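The Plant Sale at Perbridge, and Why My Trunk Is Full of Dirt

I told myself three tomatoes. I said it out loud in the car, on the way to the spring plant sale at Perbridge, and I said it again in the parking lot while I was getting the folding wagon out. Three tomatoes, one basil, home by ten.

If you've been reading this blog for any length of time you already know I came home with a wagon so full I had to walk behind it with my hand on a fig tree.

Perbridge is the community college on the far side of the river from me, and the horticulture students there grow everything for the sale themselves. They start seeds in the winter in two long greenhouses behind the ag building, and then one Friday in spring they prop the doors open at 8 in the morning and let the rest of us in. I've been going for 5 years now. The first time I went because I'd seen a sign taped up at the feed store, and I wandered in at two in the afternoon and got the last sad pepper. You learn.

This year I was in line at 7:15 with a thermos. I wasn't first. I wasn't even close to first! There was a couple ahead of me with a printed map of the benches and a highlighter, and I have never felt so unprepared in my life.

They open the ag building early so people can use the restrooms.
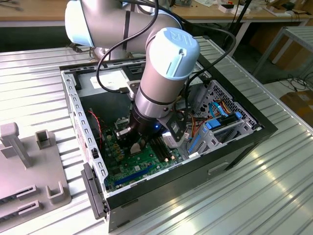

A UR robot arm over an open desktop computer case.

Anyway, the doors. At eight they open and everyone walks very fast while pretending not to. I've decided the trick is to go straight to the back of the second greenhouse, where the tomatoes are, and work forward, because most people stop at the flowers by the entrance and clog up. The chalkboard by the register said the students had grown 1,086 plants for this sale, and I believe it, there was hardly room to turn the wagon around.

Tomatoes first. I got two of the paste kind I always get, for sauce, and then a yellow cherry called Werna that I hadn't seen before. The student working that bench told me it came out of their own seed-saving class, that they've been picking the best plants every season and growing them on, and that it doesn't split when it rains. I have been let down by that promise many times. I bought three of them. So that's five tomatoes and I'd been inside for maybe four minutes.

Then peppers (two), then eggplant, which I don't even like that much, but the seedlings were so sturdy and dark and they just looked like they wanted to go home with somebody. My neighbor will eat the eggplant. My neighbor doesn't know this yet.

The herbs were where I lost all discipline. They had 5 kinds of basil. I stood there rubbing leaves and smelling my fingers like a lunatic and ended up with lemon, Thai and the regular big floppy one. Also a rosemary, because mine died in January, and also a second rosemary in case the first one does too.
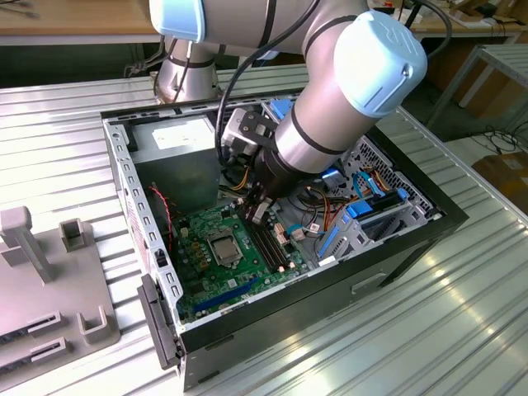 5 min read

I want to say something about the potting mix, because I got into a whole conversation about it and it's been in my head all week. Every plant I've ever bought from a big store comes in that light fluffy stuff that dries out if you look at it wrong. The Perbridge plants are in something heavier and darker, and I asked about it. They mix it themselves, with compost from Avholm, the farm out on the county road that takes everybody's leaves in the fall. (Including mine! I hauled up to a dozen bags out there in November. There's a decent chance I bought my own leaves back.)

The student I talked to was so happy to be asked. She pulled a pepper right out of its pot to show me the roots, all white and fine and going in every direction, and explained that they move everything up a pot size a couple weeks before the sale so nothing gets rootbound. Then she told me to water the pots well the night before planting, and to plant the tomatoes deep, up to the first real set of leaves. I've been doing the deep part for years. I had not been doing the night-before part, and I did it this time, and my transplants didn't sulk at all. Usually they lie down for two days and make me feel guilty.

Okay, the fig. It's a Caputo, a smallish one that's supposed to be happy in a big pot and come into the garage for the winter. I have no business owning a fig. But it was sitting alone at the end of a bench with three fat leaves on it, and a woman next to me reached toward it, and I'm not proud of how quickly I moved.

The total came to $202. I'd like to blame the fig, but really it was the perennials, which I haven't even mentioned — two salvias, a bee balm, and a flat of creeping thyme for between the stepping stones. All of the money goes back into the program for seed and heating and such, and I repeated this to myself the whole drive home.
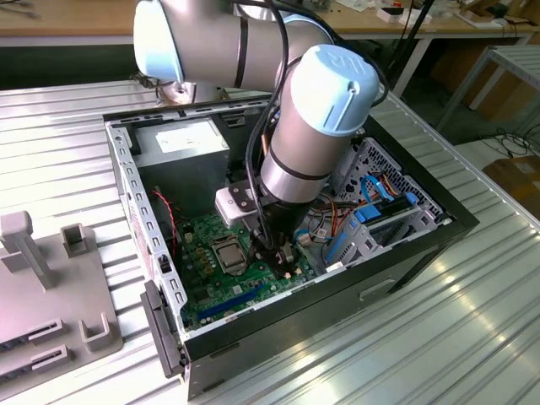 Robot arm and motherboard, Perbridge.

So here's where everything ended up. The paste tomatoes are in the long bed by the fence, where the beans were last year. The Wernas got the sunny spot by the back steps so I can eat them on my way to the trash cans. Peppers and eggplant are sharing the raised bed with the bad corner (I shimmed it with a brick, it's fine). Basil's in the window box. The thyme is still in its flat on the porch because my knees have asked for a break, but I'm going to do it this weekend if it doesn't rain.

The fig is in the half barrel by the garage door, and has already put out a new leaf, which I photographed and sent to several people who didn't ask.

If you want to go next time, there's a smaller fall sale with mums and garlic and cool weather greens. Bring a wagon and some boxes to keep things from tipping over in the car. They do take cards, but that line was twice as long as the cash one. And if you get to the tomatoes before me, please leave me a couple of Wernas. I'll report back in June on whether they split.

Contact me | © All words mine unless noted | Back to top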